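Ollora teleop and demos – frequently asked

Updated Feb 18, 2022. Musyoka Muriithi looks after this page, shout if something's wrong.

What do I need before I start?

An account, the Flunorix client, and either a game pad or one of the hand controllers. A mouse will do at a push but your demos will be slow and jerky and we'll probably bin half of them. Close your other programs first. The simulator eats memory.

Sim or real arm first?

Sim. Always sim. You get the real arm at Gistmont once you have 15 accepted demos, not 15 attempted. People mix these up every single time.

What's the difference between hand guiding and remote control?

Hand guiding – you hold the arm and move it through the task yourself, motors slack, it records the joints. Only on the real arm, obviously. Remote control – you drive it from your desk, looking through the wrist view. Hand guiding is quicker to learn. Remote gives cleaner data for us, as your own arm isn't in every shot. We take both but don't mix them in one session, the Odera logger gets confused about which is which and you end up with a folder of rubbish.

How long should a demo be?

Hard limit is 900 steps, then it cuts off and saves what it has. Most pick tasks should come in well under. If you keep hitting the limit you are hesitating too much. Plan the move, then press record.

I can't see what I'm doing in the wrist view. Is it broken?

Probably not. Wrist view is tight and big flat things fill it up fast. Doors, lids, trays, anything like that. You lose sight of whatever is underneath and you can't judge how far the fingers are from an edge.

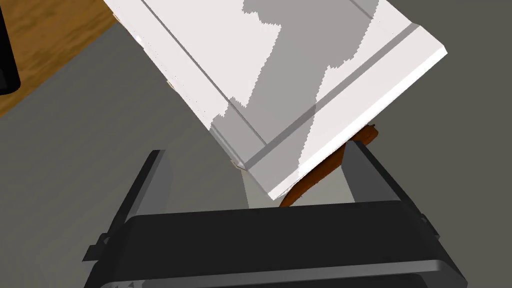

So back off a bit, straight up or back along the line you came in on, and have another look before you commit. With a big white panel over a brown wooden thing and just a sliver of the wood showing, don't guess where the rest of it goes. Fingers open, wide gap, come in slowly. If you still can't tell, switch to the side view with the V key, sort yourself out, then switch back. Switching views does not spoil the demo.

The shadows have jagged, stair-step edges. Does it matter?

No. Low shadow setting, it keeps the frame rate up. Don't turn it up to high on your own machine, then your demos don't match everyone elses and we have to re-render. Leave it.

Should I keep a demo where I made a mistake?

Depends. Missed the grasp, backed off, got it second time – keep it, tick "recovered". Those are really useful, the policy has to learn to get out of trouble too. Dropped the thing on the floor and chased it round for ages – bin it. Pushed through a solid object because the physics glitched – bin it and tell us the scene number.

Do I press the gripper button all the way?

Yes. Open is open, closed is closed. Half presses get recorded as lots of tiny open/close events and look awful in playback.

Why was my demo rejected?

Usual reasons: no pause at the start (give it a second, still, before you move), wrong task label, arm left resting on something at the end. Scene 17 also gets a lot of rejections because the start position is very near the furniture. Known problem, a new start pose is coming in March.

How many demos do you have so far?

874 accepted as of this update. More wanted for anything with doors and lids, we've plenty of cups thanks.

Can I do it left handed?

Yes, Settings > Controls > Mirror. Restart after or it wont take.

The arm drifts when I let go of the stick.

Dead zone. Recalibrate, put the pad flat on the desk while it does it. Still drifting, try another pad.

Can I use the recordings for my own project?

Ask Musyoka first. Normally a yes for coursework.

Shares: 15

3 comments

tilly_b
The V key thing should be on the first page of the client. Did a whole evening without knowing there was a side view.

Renwick
Does the mirror setting swap the gripper button as well? Mine stayed on the right.

Musyoka Muriithi
@Renwick it should swap, sounds like an old client. Update and try again, if its still wrong send me the log.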